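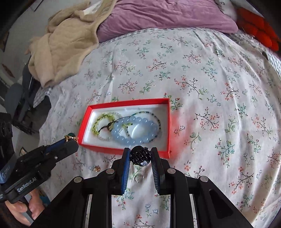

Workshop notebook, March

Stool project, seat tilt and cushion. Carrying on from the last entry, which stopped at the glue test.

8:15 a.m. Unclamped the second seat blank. The joint closed up on the underside but there is still a hairline gap at the back left corner on top. It will be under the foam so I am leaving it. Weighed the blank with the bracket on and wrote the figure on the masking tape underneath, where it will stay until the cover goes on.

Set the tilt bracket to 7 degrees forward and sat on it for the first hour of desk work. Comfortable for typing. Not so good for reading, because I lean back to read and there is nothing there. Sandra tried it at the drawing bench and had the opposite complaint. She wants more tilt when she draws and says 7 feels like a flat chair with something wrong with it. Note that she is shorter than me and her feet were on the footrail, mine were on the floor.

Things to settle before the next seat:
Whether the tilt locks or floats
Front edge radius
Foam, one layer or two
Height of the gas lift at its lowest

On the first one, I tried the floating version again with the rubber block from the Waleck base. It rocks nicely for ten minutes and then I notice I am holding myself still with my calves. Bronwyn said the same last time, and she had not read my notes. Locking it is simpler and one less part to squeak. I would still like to try a stiffer block before giving up on it. Ghiță has a harder grade and will send two.

Front edge. The old seat has a tight edge and it presses behind the knee once you slide forward, and with a forward tilt you do slide forward. Planed the new one to a much bigger curve and took the corners down with a rasp. Went a bit too far on the right. Evened up the left to match, so the seat is now slightly shallower than the drawing. Drawing needs changing, not the seat.

10:40 a.m. Foam. We have three kinds on the shelf and the labels have come off two of them. From the squeeze test the gray is the firm one. Cut one layer of gray and one of the softer white and stacked them with the white on top. Sat for an hour. The white goes flat under the sit bones and you end up on the gray anyway, which is fine, but the sides of the white stay high and it feels like sitting in a dish. Swapped them over, gray on top. Better. Thighs feel supported and no dish. I would not have guessed that.

Spray glue only around the outside this time. When we glued the whole face on the first seat it made a hard skin in the middle that you could feel through the cover.

Cover fabric. The wool sample slides less than the vinyl, and sliding is the main trouble with any forward tilt. Sandra sat on both with the bracket at the same setting and pushed herself back up four times on the vinyl and once on the wool, over one phone call. The vinyl is easier to wipe. For the clinic at Staltcombe they will want wipeable. Ask them if a textured vinyl would do, and get a sample from Virkeck before we cut anything.

Lunch.

1:30 p.m. Gas lift. With the short cylinder the top of the foam sits too high for Bronwyn's desk, even fully down. The tilt adds height at the back as well, which I keep forgetting to allow for when I measure at the front. From now on measure seat height at the center of the seat, with somebody sitting on it, and write down who. All the older figures in this book were taken empty and at the front edge, so do not compare them.

Desk height matters as much as the seat. With hips higher than knees you sit taller, and then the desk is too low and you round your shoulders over it, and all the good of the tilt is gone. Put Bronwyn's desk up on blocks for the afternoon. She stopped leaning on her elbows but said her wrists were bent back on the keyboard. Folded the little feet on the keyboard flat and that cured it. 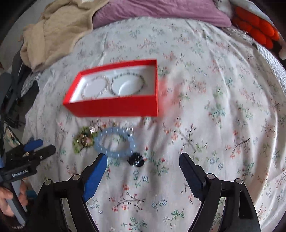 Bracelets in the red box, on the floral sheet.

3:00 p.m. Load test on the bracket. Put 80 kg on the front edge and left it while I swept up. Checked with the square after. No change I could measure. Then did the drop test with the sandbag, onto the center and then onto the front right. On the front right the lever jumped one notch. Did it again and it held, and again and it jumped. The notch on that side looks shallower than the other. Took the bracket off and filed both to match, using the left one as the pattern. Dropped the bag again until my arm was tired and it stayed put. Not calling it fixed until it has been through the full run.

Cycle rig. Got to 177 before the counter string came off the pulley. Retied it. Start again from zero tomorrow, I don't want to add the two runs together.

Squeak. Still there when you turn left. It isn't the bracket, it was there with the bracket off. I think it is the washer under the top plate. Grease helped for a short while. Try a nylon washer.

Sandra's note, copied from the whiteboard so it doesn't get wiped: "Lower back fine all day. Tops of thighs tired by four. Feet want somewhere to go." She has asked for a ring instead of a rail. A ring gets in the way of the casters on this base, so it would mean the wider base.

To do:
Order nylon washers
Textured vinyl sample
Change seat depth on drawing
Relabel foam, with a marker this time
Bronwyn to have seat two for the whole week, no swapping
Return the good square to Sandra's bench

Left the glue pot soaking.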